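Workshop notebook, Mikatlow bench group
Household task review: wiping down small appliances
Entry of October 11, 2022
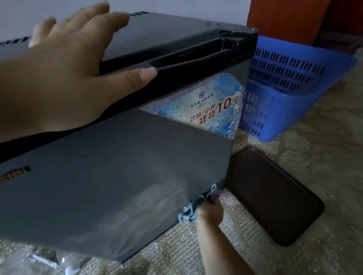

The purpose of this entry is to record where the group stands on the question put to it in August, namely whether any of the arms now available to us can be trusted with ordinary cleaning of small appliances, and if so under what conditions. The short answer is that one part of the job can be done by machine at present and the remainder cannot. The longer answer follows, in the order in which the matters came up at the bench.

1. Terms of the review

The task was defined as the exterior cleaning of a compact refrigerator by a single operator with a single cloth. Interior cleaning, defrosting and the handling of shelves were excluded. The refrigerator may be upright or lying over, at the operator's discretion, as people doing this work at home will place it however suits them. The task ends when the door and outer panels carry no visible streak or smudge under the bench lamp at its normal height.

Human trials were run to establish the method. Machine trials used the Hiritz arm with the soft pad and, for a shorter period, the Zellulier two-arm frame. The Munasinghe controller was used on both so that force readings could be compared.

2. What people do

Nearly all operators use one hand to steady the appliance and the other to wipe. This was expected, but its importance was underestimated in the August plan. With the refrigerator over on its side, the left hand goes flat on the upper surface with the fingers spread, and the thumb drops into the long recess of the handle. The right hand brings a bunched-up blue cloth to the lower corner of the door. It is a simple posture and a person adopts it without instruction.

Three points are to be noted for anyone writing a controller.

The steadying hand is placed by reference to the shape of the appliance. The handle groove is a convenient edge for the thumb, and the palm stays on the flat. The ventilation slots lie close behind the fingers. A gripper of the present width would be likely to bear on them, and the pad should be kept clear.

The cloth is crumpled. In the August plan we had specified a folded cloth of known thickness on a flat pad, for the sake of repeatability. Our operators would not keep it folded. A bunched cloth fits a corner and can be turned to a fresh face with the fingers, and the flat pad can do neither.

Attention goes to where the marks are. The faint streaks and smudges on the lower middle of the door are dust or moisture, and it is not possible to say which by looking. A person will settle the matter by wiping and looking again. Our software has no equivalent step and treats both as dirt of the same class.

3. The sticker

The unit carries an old advertising sticker near the right edge of the door, below the handle. It offers drinks and snacks (饮品/小食) at a bold red 10元, with part of a telephone number down the side. The edges are torn and white paper is exposed along the left and lower borders. It has been left in place for the whole of the review and should continue to be left in place. Please do not tidy it off.

It has proved to be the most useful feature of the unit. An operator asked to clean the door will wipe up to the torn edge, ease off, and then ask whether the sticker is to stay. The arm does not ask. Under the standard program it crossed the sticker at full wiping force, and the pad caught on the exposed paper often enough that the run had to be stopped. When the sticker was entered as a keep-out area the arm avoided it correctly, and also avoided a margin of clean door on every side, which then had to be finished by hand.

The colleague responsible for perception has suggested a third category between surface and obstacle, to be called "ask first". This is supported. It would apply equally to energy labels, fridge magnets and children's drawings, none of which can be classed as dirt by a machine that has not been told.

4. Machine trials

The group logged 1,610 wiping strokes on the Hiritz arm. Of these, 1,328 were accepted on inspection, meaning that the strip of surface covered was clean to the standard in section 1. The accepted strokes were almost entirely on open, flat panel. The rejected strokes were concentrated at the corners, along the handle groove and beside the sticker.

The Zellulier frame was run for 424 strokes with the second arm acting as the steadying hand. Results on flat panel were no better than with the Hiritz arm. Results at the corners improved, and the appliance moved less. The frame is slow to set up, however, and it takes up more floor than most kitchens could spare.

The grille at the lower left of the door side remains out of bounds to both machines. There is orange-brown material visible inside the opening. It has not been identified and no cloth, pad or brush is to be pushed into it until it has been. Operators are asked to observe the same rule.

5. Surroundings

The August plan assumed a cleared floor. This assumption is withdrawn. The working area now includes the blue slotted basket against the wall, the dark brown tray at the corner of the refrigerator and a piece of clear plastic wrapping on the floor, and these are typical of the places where such work is done. A person works past them. The Hiritz arm on its mobile base stopped for the plastic wrapping on each approach, having read the light off it as an object of some height.

The speckled floor covering also gave trouble. Its glitter produced false returns in the depth sensor, and the planner reserved space for items that did not exist. A matte covering would solve the problem at the bench and leave it unsolved everywhere else, so the present covering stays.

6. Position of the group

Flat-panel wiping by a single arm, on an appliance that has been placed and steadied by a person, may be described as working. It is recommended that the group describe it in those words when asked and go no further. The full chore, from an untouched appliance to a clean one, is not within reach of either machine. The difficulty lies chiefly in the steadying hand and in deciding what ought to be left alone - the wiping motion itself is the easier part.

On cost, no claim should be made. An operator with a cloth finishes the door before the Zellulier frame has completed its homing routine.

7. Actions

Keep-out margin to be reduced and the sticker trials repeated at lower force.

A further 220 strokes to be logged at the lower right corner with a bunched cloth held in the soft gripper. Log the state of the cloth before each stroke, even if it seems unchanged.

Munasinghe controller to be returned to the default force limit after use. It was found at the raised limit on two occasions.

Light blue cloths to be reordered. The grey ones cannot be told from the door in the overhead recording and should go to general cleaning.

Material in the grille to be looked at under the hand lens before the unit is next moved. Result to be written on the facing page.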